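Pre-purchase check, hand-held grippers, Prukilik site
Checked by: Latifa Samir
Budget holder: Chaimae Lahlou
Month: October

1. Housing, cracks or sharp edges: OK
2. Finger strips straight, tips seated: OK. Quote spare tips separately, pack of 12.
3. Grilles clear of dust: OK. Add to weekly clean.
4. Markers flat and clean: OK. Reprints go under consumables.
5. Head-mounted camera, strap and cable: Strap frayed on one unit. Replace, $278 from Tahiri.
6. Storage: Not OK. Grippers left on desks overnight. Cost a lockable cupboard, Murnby quote came in at over $1000.
7. Walkways: OK at 3 p.m. Keep cartons under the desks.
8. Operator training: Two staff still to do the Usby module before any new units are ordered.

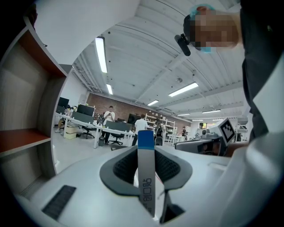
Item 2: finger strip with blue tip. Second gripper with marker at right.

Comments: Hold the order until items 5 and 6 are closed. Freight to be shown as its own line in the next budget. C.L. to authorise.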